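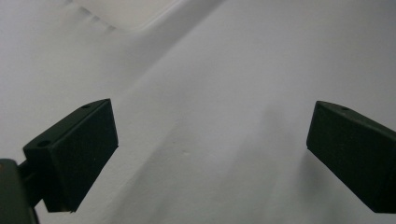

Every medicine has an amount that is too small to do anything and an amount that is big enough to do harm. Scientists who study harmful amounts are called toxicologists, and they spend a lot of their working lives looking for the space in the middle. Imagine that the dark block on the left is "too little" and the dark block on the right is "too much". The pale gap between them is where you want to be. With some medicines the gap is lovely and wide, like this one. With others it is so narrow that doctors have to keep testing the patient's blood to make sure they are still in it.

The amount you take is called the dose. Grown-ups say it as if it were a complicated word, but it only means "how much".

Can water be a poison?

Yes, although you would have to work very hard at it. Drinking far too much water in a short time makes the salt in your blood too weak, and your brain does not like that at all. A glass with your dinner is fine. Sorry if you were hoping for an excuse to have squash.

Why do children get less?

Suppose you stir a spoonful of blackcurrant syrup into a mug, and another spoonful into a bucket. The mug tastes strong and the bucket tastes of bucket. A small body is more like the mug, so the same spoonful of medicine goes further in it. Babies also have livers that are still learning the job. Your liver is the part that breaks down most medicines, and your kidneys send the leftovers out in your wee. (You may giggle now. Toxicologists stopped years ago.)

Does "natural" mean safe?

Ask a foxglove. It is a pretty garden plant and eating it can stop your heart. A medicine for heart trouble was first made from its leaves, and that medicine has one of the narrow gaps.

What should I do about all this?

Leave medicines alone unless the grown-up looking after you gives them to you, even if they look exactly like sweets. Grown-ups should use the spoon or syringe that comes in the box, as kitchen teaspoons come in whatever size the shop felt like selling. If you think someone has swallowed something they shouldn't have, tell an adult straight away. You won't be in trouble for saying so.

Words by Chaimae Ouali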